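Journals › Retail and Domestic Space › Working Papers › Section 3

3. Small goods and the choice of display

Barrientos and Moen treat the dressing table as a store of small goods whose order changes through the day. We follow their approach in the Dagdag survey, which covered 72 households and 21 shops. Respondents were asked where they kept bottles, jars and ornaments, and how often these were moved. 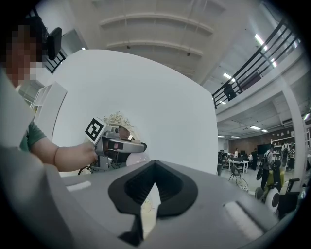
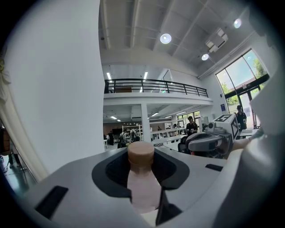 Figure 4. Small goods in a shared interior: ornate white object (first image); bottle with pale pink body and tan cap (second image).

Decorative pieces stayed in place longest – in 60 households they had not been moved since January. Bottles in daily use were moved most, and eight shops gave them a separate shelf. Adomaitis reports a similar split for Lukier, though her sample left out rented homes.

4 shares · 2 comments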